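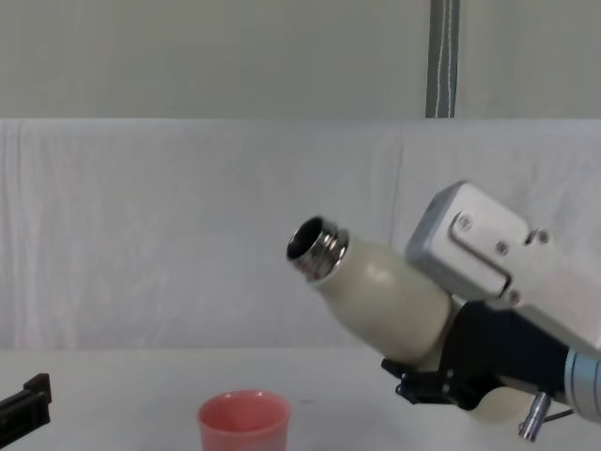
**Kirsty Inskip**
Lecturer, Digital Media Business

## Unit 6: Paid placement in online communities

Community sites sell attention that their members create for free. This unit looks at how a site can earn money from member posts and keep the trust of the people who write them.

**Key terms**

- *Native placement*: a paid item with the same layout as an ordinary post
- *Disclosure*: the label that marks an item as paid
- *CPM*: the price an advertiser pays per 1,000 views

**Case: Vunela**

Vunela is a discussion site for home cooks. Its first sponsor, Haltex, paid to keep one member's post at the top of a board for 72 hours. The label read "promoted" in small gray type.
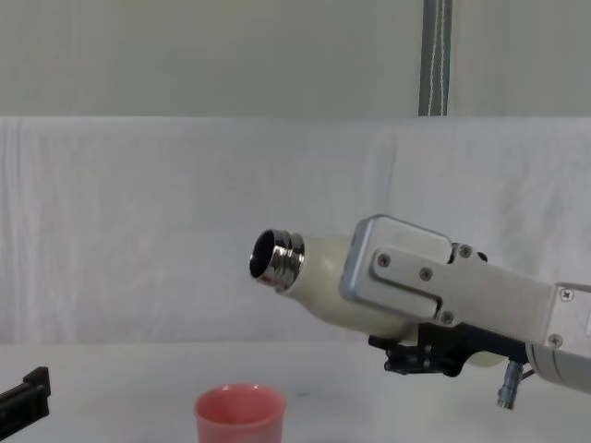
*Cream-white bottle with a threaded neck.*

The post drew 4,000 views and 100 comments. Many of the comments concerned the label — members wanted it larger — and several asked whether the author had been paid. The author had not. Vunela now asks for written consent before any post is sponsored and gives the author a share of the fee.

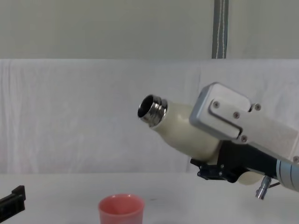 *Bottle held at a tilt, pink cup on the table.*

**For the seminar**

Read Nuttall, chapter 4, and the Boro advertising policy. Write one page on who should approve a sponsored post: the author, the moderators or the site. Assume a board of 2,000 members. Papers are due in March.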